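Siwan Maddocks has been altering other people's clothes in Lougher for 17 years and has opinions about your hems. She also has opinions about your washing machine, your posture and the tailor you went to before her, whose work she will unpick in front of you while making a small noise through her teeth.

"People come in and tell me they've lost weight," she says. "Lovely. Then they ask me to let it out."

Her shop is one room over a bakery, so everything she mends goes home smelling faintly of rolls. She charges by the job and refuses to quote over the phone. A man once described his suit to her as "nearly fitting" and arrived with both sleeves under his arm.

She learned the trade at Granport, a uniform factory that turned out 3,000 garments a week until it closed. Her first supervisor, Meinir Pumphrey, put her on pockets for a year.

"Only pockets. I dreamed about pockets. But I can put one in a pair of pants during the evening news now, and it'll outlive the pants."

What does she hate most? Zippers, I guess. She looks at me with pity.

"Zippers are rent money. It's the stretchy stuff — anything made for running by people who don't run. You take in one side and the other side sulks."

She won't name the worst customer, though she does describe his car. The best was Hywel Rosser, who brought in the same coat every October and never once asked whether it was worth saving.

"It wasn't," she says. "I did the lining three times. There was more of my thread in that coat than there was coat."

I ask whether she makes her own clothes. She is wearing a sweater with a hole in the elbow.

"When would I do that?" 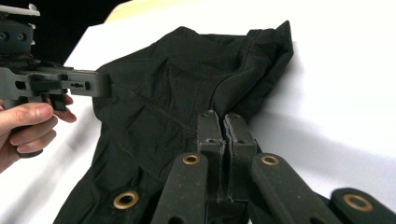 "I've got a skirt upstairs that's been pinned since my sister's wedding," she goes on. "She's on her second husband. I'll get to it."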